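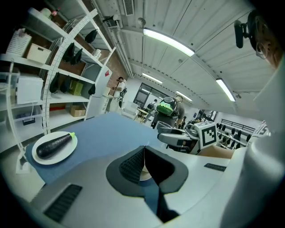

White plate on the blue table

Somwood November sale – is the free shipping real?

dunmore_k
The Somwood banner says free shipping on everything, but my cart is at $41 and it still adds $6. Do I need a code? I'm only getting a set of plates and two hand towels.

pellet841
There's a minimum. It's in the small print under the banner. Last year it was lower, and I think they raised it when they moved to the Nollgate warehouse.

dunmore_k
Found it, thanks. So "everything" means everything over the minimum.

tressa_b
I'd skip Somwood for plates. Bustley has the same kind of thing for less, and they match prices if you send them the page.

pellet841
Bustley turned me down on a price match twice. They said a sale price doesn't count.

tressa_b
It worked for me on a Lò teapot last month. You have to use the chat, not the form.

pellet841
I used the chat both times.

oxcart
Does anyone know if gift cards count toward the minimum? I have 300 points at Somwood and they only pay out as a card.

hallway_lamp
They don't count. The card comes off after shipping is worked out. Points run out after 3 months too, so check the date.

oxcart
Mine run out before the sale ends. I'll order tonight.

dunmore_k
I added a third towel and the shipping came off. The towel was $9, so I paid three dollars more than I would have with shipping. Order went through at 10:40 – no tracking yet.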